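The Packing Shift at Dumside

By the Plukell desk

Drink orders at the Dumside site leave through one counter, and until April every one of them was packed by hand. A packer pressed the lid onto the cup, set the cup in a carrier or a bag, added whatever pastry had been ordered and passed it across. The operator, Gosling, is now moving part of that sequence to a two-arm cell supplied by Fosberg.

The cell sits on a short table behind the counter. Its two arms share one work area and are controlled as a pair, so that one can steady a bag while the other loads it. Paper bags are the hard part. They shift when touched, and the opening is seldom the same shape twice. Lids are difficult for another reason: they nest tightly, and a black lid on a black lid gives a camera very little edge to work with.

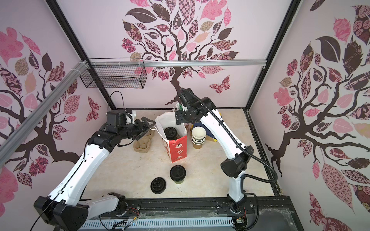 Two arms at the bag, and a round black lid lying on the table.
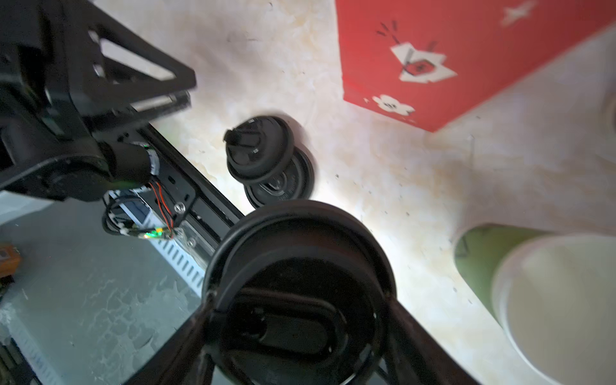 Page last changed: October 6, 2026

Staffing on the counter has stayed at 4 per shift. What has changed is the division of tasks. One person used to do nothing but lids and bags during the morning peak. That post is now called cell attendant, and it covers restocking cups and lids, clearing stops and checking each order against its ticket before it goes out. Attendants get 15 hours of training, most of it on safe entry to the work area and on restarting after a fault.

Opinions on the counter are mixed. Packers who had wrist pain from pressing lids say they are glad to hand that job over. Others dislike the interruptions. A stop can come at any point in the order, and the attendant has to leave the tickets, reset the cell and find their place again. In the first month Gosling logged 47 stops that needed a person. Most were lids picked up two at a time.

Pace is the second complaint. A practiced packer finishes a two-drink bag in about 40 seconds, and the cell is slower than that. At peak hours the counter runs a manual lane beside it, and orders with odd sizes go straight to that lane.

Pay for the attendant post is the same as for packing. Staff have asked for a higher grade on the grounds that fault clearing is technical work, and Gosling has agreed to review the request after the next software update. Fosberg plans to change the lid pickup routine in that update. The bag routine will stay as it is.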